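Skareck Project Gallery: Learning to Handle Packaged Goods in Homes

Posted Jul 16, 2025

Skareck is a study of how much a robot arm can learn about handling groceries and snacks from people who never touch a robot. Participants use a hand-held gripper with a camera on it and do ordinary jobs in their own living rooms and kitchens. The recordings are then used to train a policy that runs on a fixed arm in our lab. The work was done by Dilani Talukder, Orathai Rungrueang and Ashraf Hegazy, with hardware by Grethe Vídalín. Buppha Kamolrat organized the home visits.

We collected 2543 demonstrations in 86 homes. This page goes with the project report and shows a piece of the home recordings, with notes on how the method works and what we found. Captions are by Orathai unless marked otherwise.

The gripper

The tool is called Plilero. It has two pivoting fingers with soft textured pads, and the person holding it opens and closes them with a trigger. The same fingers and pads are bolted to the robot arm, so a grasp that works in the hand has a fair chance of working on the arm. Grethe went through several pad materials before January, when the design was frozen. Anything recorded with earlier pads was left out of training.

The camera sits behind the fingers and moves with them. We tried adding a second camera on the participant's chest and dropped it. It doubled the setup time and the policy trained with it did no better on the arm.

Packing and unpacking

Participants were asked to move packaged food in and out of boxes, bags and trays, at whatever speed felt natural. They were told not to tidy up first. A policy trained only on clean tabletops tends to lose track of the target as soon as there is a can or a plant behind it, and we wanted the rooms as people live in them.

Snack bags are the hard part of this task. The film crinkles and reflects light, the contents shift, and a bag that was flat a moment ago can stand up when its neighbor is pulled out. Fast hand motion also blurs the picture. We kept the blurred stretches in the training set after a test in which removing them made the policy slower and more hesitant near the box. 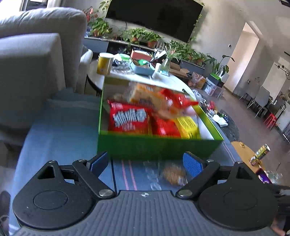
A green cardboard box of snacks in one of the living rooms, with the blue finger pads of the gripper in front and a cluttered coffee table behind. The motion blur is typical of this task. (Caption: Dilani)

From recording to training

Each recording is cut into single grasps. A script called Prasertsri, written by Ashraf, works out the path of the gripper from the video and the motion sensor, and marks when the fingers open and close. It fails on some clips, mostly ones where the camera faces a blank wall or a bare floor for too long. Those clips are thrown away without hand correction.

What remains is turned into short sequences of camera views and gripper motions. The policy sees the last few views and predicts the next stretch of motion. It is given no object labels and no list of products — a bag it has never met is handled by the same network as one it has seen many times.

Tests on the arm

The lab arm, Skirus, was tested on boxes packed by people outside the team. Rigid cartons and cans were picked up reliably. Full snack bags came next, and nearly empty wrappers were the worst, often slipping between the pads as the arm lifted. When a bag was wedged under another item, the arm usually pulled straight up, while people in the home recordings tended to wiggle the bag or push the neighbor aside first.

We also trained a version on lab recordings only, using the same number of demonstrations. On a bare table the two versions were close. With household clutter around the box, the version trained on home recordings was clearly better, and most of the gap came from choosing where to reach. Once the fingers were around an item, both versions closed on it in much the same way.

Known limits

All tests used a fixed arm at table height. We have not tried floor-level boxes on the robot, although many participants worked on the floor. The camera gives no measure of grip force, and crushed biscuits were common enough that Grethe is now fitting a pressure sensor under each pad.

The 2 policies and the cut recordings will be shared with other research groups on request. Participants can ask for their home to be removed from the set at any time by writing to Buppha, and the gallery is updated when that happens.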